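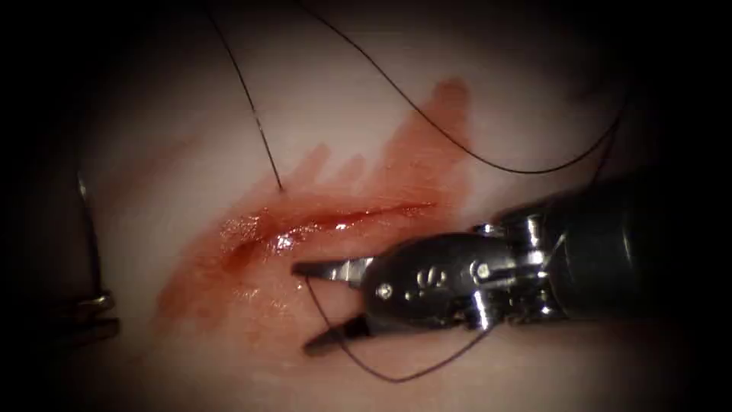 An incision on one of our practice pads, with suture thread already in place.

About Wekora

Wekora makes practice tissue and teaches people to sew it up. If you came looking for upholstery, you have our sympathy and the number of a very good shop on the same street. It happens more than you'd think. "Stitching" was probably a mistake on the sign.

We started as a course. Rosalinda Pangilinan had spent years teaching suturing on whatever the budget allowed, which meant bananas, pigs' feet and once a yoga mat, and she had opinions about all three. The banana splits. The pig's foot is fine until the fridge fails over a long weekend. The yoga mat did nothing wrong except resemble a yoga mat. She wanted a pad that would pull back a little when you pulled on it and tear when you deserved it.

Cyprian Krawczyk used to make molds for shoe insoles. He answered her ad thinking it was for shoe insoles. His first batch had the feel of cold pudding and his second could have resoled a boot, but he is a patient man and he writes everything down. Batch 22 was the first one Rosalinda didn't throw back at him. We still sell it, more or less unchanged, as the Bremia pad: pale, smooth, a bit rubbery, and not going to win any prizes for looks.

Then there's the blood. Our stage blood is called Sinness, a name chosen late in the day by people who wanted to go home. Customers ask if they can leave it out. They can, and plenty of beginners do for the first week. But sewing a clean, dry slit is a bit like learning to drive in a parking lot, and sooner or later you have to see the edges of a cut through something red and shiny. Wear the apron. Yutong Du, who runs our workroom, keeps a drawer of ruined shirt cuffs that she shows to anyone who says they'll be careful. 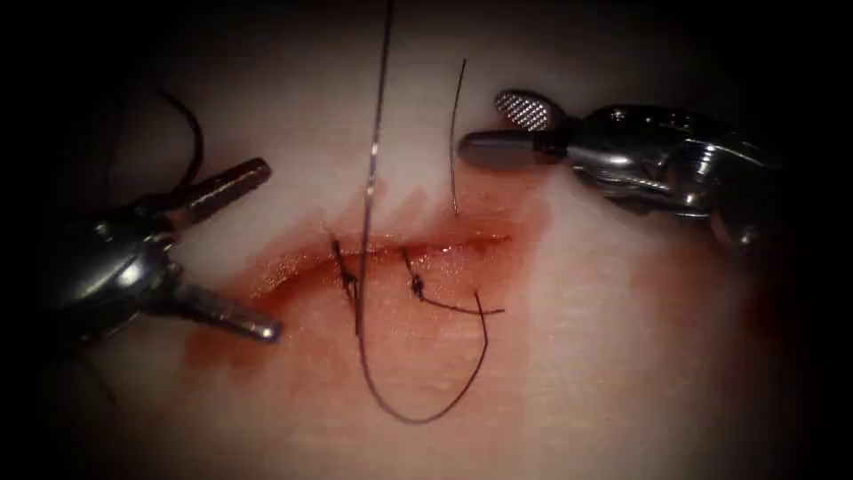

Most of what we teach is small and dull and takes ages to get right. Where the needle goes in. How much edge to pick up. How to bring two sides together so they touch without bunching up like a cheap curtain. A knot that looks lovely and slides is worth less than an ugly one that stays put, and we say this so often that one class had it printed on a mug. (The mug leaks.)

We use dark thread for nearly everything. Pale thread on a pale pad is a fine way to hide your mistakes, and hiding them is the opposite of what you've paid for. Zixuan Cheng goes over finished pads with a desk lamp and a toothpick, and she'll find the stitch you hoped she wouldn't. She's very nice about it. She also finds it every time.

Courses run in groups of 11 at most. We tried 12 and somebody always ended up by the sink. The Basics course is two days, the second of which is mostly doing the first one over again, properly. The longer one, Deng, is for people who already close wounds for a living and would like to do it with less muttering. It next runs in November and there are still places, although fewer than there were when I began writing this page, because Ramil Cruzado keeps answering the phone.

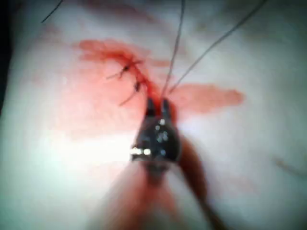 Tension is the part people underestimate. Pull too little and the seam gapes, pull too much and you've gathered the tissue into a pleat, and the right amount lies somewhere between the two in a spot Rosalinda can find by feel and the rest of us find by getting it wrong. Tails get trimmed short, but leave something to get hold of later. If you've cut the knot itself, put up your hand, take a new length and we'll carry on.

Pads can be cut and sewn many times over if you give each cut some room. Rinse them in cool water, pat them down and keep them flat. Please don't put them in the dishwasher. We know about the dishwasher because of Cyprian.

Where to find us

We're in Unit 516, up the stairs and past the picture framer. The door sticks. Ring twice, and if you're delivering silicone, bring it around the back, where Ramil will sign for it and probably try to book you onto a course.

Page last updated 28 September 2026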